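Prata: The Weser Cycle - Collected Light Novel Set (Trollier)

Format: hardback, 2 volumes in slipcase
Colour plates: 6
Paper: 200 gsm coated for plates, uncoated cream for text
Language: English
Reading direction: left to right
Status: in stock
Listing revised: Nov 23, 2020

Overview

Prata: The Weser Cycle is a fantasy light novel series set during the last year of a siege. The narrator, Prata, is a court archivist bound by oath to a dead knight, and the plot follows the pair as they try to have the oath annulled before the city falls. This set collects the complete main story in the revised translation. It does not include the side stories, which were issued separately as Plilta and are listed on their own page.

The first volume covers the opening arc up to the breaking of the river gate. The second covers the trial arc and the epilogue. Chapter numbering runs straight through both books, so references in older guides to the paperback edition will still match by chapter, although page numbers will not.
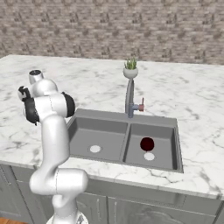 The translation has been reset from a corrected text. Names of ranks and orders are now consistent with those used in Plilta. The knight's formal speech, which was flattened in the paperbacks, has been restored to an older register, and the honorifics used at court are kept where they affect the plot. Footnotes from the paperbacks have been moved to the end of each chapter.

Binding and case

Both volumes are section-sewn with rounded spines and will lie open without pressure once past the first few chapters. Boards are covered in dark blue cloth with the title blocked in silver. There are no dust jackets. The original cover paintings are reproduced as plates, without lettering.

The slipcase is rigid card, open on one side, with a thumb notch at the centre. It is sized to the two main volumes only. Plilta is a paperback in a smaller trim and will not fit.

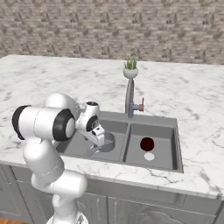 Plates are bound in at the front of each book, as in the first printing, and are divided equally between the volumes. Readers new to the series should note that the plates in the second volume show the outcome of the trial. Black and white illustrations remain at their original places in the text - two that were dropped from the paperbacks have been put back.

Contents of the set

Volume one: opening arc, map of the Weser valley, list of characters
Volume two: trial arc, epilogue, glossary, author's afterword
Slipcase
Fold-out family tree, loose, inserted in volume one

The list of characters gives each person's allegiance at the start of the story only. Later changes of side are recorded in the glossary under the name of the order concerned.
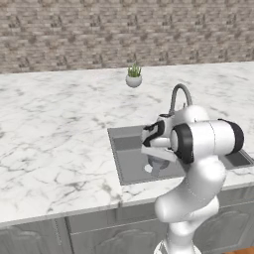
Compatibility with earlier editions

The June printing of the paperbacks contains the same chapters in the unrevised translation. Spine heights differ, and the volumes are not sold singly, so a part-complete paperback run cannot be finished from this set.

Care and returns

Keep out of direct sunlight. The cloth will mark if wiped with a damp cloth, so use a soft dry brush. Sets are sent shrink-wrapped in a double-walled carton. Returns are accepted with the wrap intact - opened sets are exchanged only for printing or binding faults, and both volumes must be sent back together in the slipcase.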